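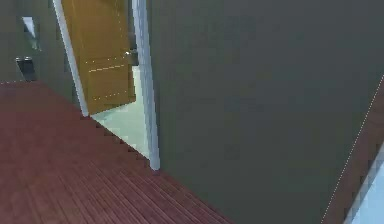 8/26/20

Up before six because of the wind. It had been at the shutters half the night and I gave up on sleep and made coffee. Read the last chapter of the Nogueira book while it got light. I don't think much of the ending. She spends 200 pages getting the brother back to the village and then he leaves again in a paragraph.

Went down to the allotment at eight. The runner beans had come down in the night, the whole row, canes and all. I tied up what I could with the green twine and picked the rest, which came to two carrier bags. The tomatoes by the wall were fine. Two of the squashes have started to split at the stalk end and will have to be eaten this week. Dorian Royer was there already, mending his gate. He lost three panes from his cold frame and was in a bad mood about it. He thinks the glass was too thin to begin with. He paid for it in July and it has not lasted the summer.

He gave me a jar of the plum jam all the same. It is darker than last year's and has not set very well.

Back by half past ten. Washed the beans, topped and tailed them, blanched half and put them in the freezer in flat bags. The freezer needs defrosting but I am not doing it until the bread is used up. I put the other half in a bowl for Annick, who said on the phone last night that hers never came to anything. She had black fly in June and then the slugs had the second sowing.

The letter about the water came while I was at the sink. The bill is 454, which is more than I had put aside. I rang them and was on hold for most of the morning, then spoke to a young man who said the reading in July was an estimate and that I could send in my own. So I went out with the torch and lifted the cover and read it. There was a toad living in there, quite a large one. I wrote the figure down, put the cover back gently and rang again, and this time it was a woman, and she said a corrected bill would be sent inside three weeks. I have put both names on the back of the letter in case.

Lunch was the end of the soup with a boiled egg.

Walked over to Annick Lefèvre's in the afternoon with the beans. The path by the stream is blocked by a willow branch and I had to go round by the road, and there were a great many cars for a weekday. She was pleased with the beans. We sat out at the back with our chairs well apart, as we have done since the spring, and she brought her own cup and I had mine in my bag. She misses the choir. Solange Brunet has been trying to get them singing together over the computer, but everybody comes in late and Annick says it is like listening to people fall downstairs. They were meant to be doing the Mullano mass in October and have already paid 100 for the parts. The music is in a box in Solange's hall.

Annick's news is that Didier Caron is selling up. He wants to be near his daughter before the baby comes. I was sorry to hear it. He has lived there since before I came, and he was good to me the winter the pipes went – he turned up with a heater and a bag of sand and did not stay to be thanked. I shall write to him. I started a note this evening but it sounded like a reference for a job, so I will try again tomorrow.

Home the long way. The wind had dropped by then and the swallows were low over the stubble field. They will be off soon. There were blackberries on the sunny side of the lane, not quite ready, apart from a few at the tips. I ate those.

Maxence Millet rang at seven about his chess. He has lost to the same man again, with the same opening, and cannot be persuaded to play another. He wants me to come for supper when the schools go back and things are quieter. I said yes. He is going to make the fish thing with fennel.

Supper was beans, new potatoes and a bit of the ham. One of the squashes is on the side for tomorrow, and I think I will roast it with the last of the thyme, if it's not too far gone at the stalk end.

To do: ring the dentist, twine, bread flour, stamps. Take the jar back to Dorian. Ask him whether he wants the old window from the shed – it would do for one pane at least, if he has something to cut it with.

Ten o'clock now and quite still outside. I have left the landing window open.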